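Fixing Dropped Binders in the Dakora Simulator

If your arm lets go of a binder halfway to the organizer, check the grip settings before you touch the motion plan. We lost most of December to the wrong one.

Start by replaying the failed run at quarter speed. Stop at the last step before the drop and open the contact list.

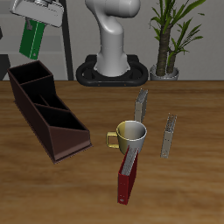
Contact friction is the usual cause. The default value suits small blocks, and a binder is tall enough to swing when the arm changes direction. Watch the lean. With the green binder over the tall rear compartment, the lower end sits farther left than the top, and a tilt like that can grow until the cover slides off the finger.

Raise the friction in small steps and rerun the same seed each time. If the binder still slips, lower the wrist acceleration limit.

Then run the full batch. Ours is 2,000 episodes. Before the change we logged 27 drops, and after it 14. Žofie Doležal traced the remaining ones to a late close command, covered on the next page.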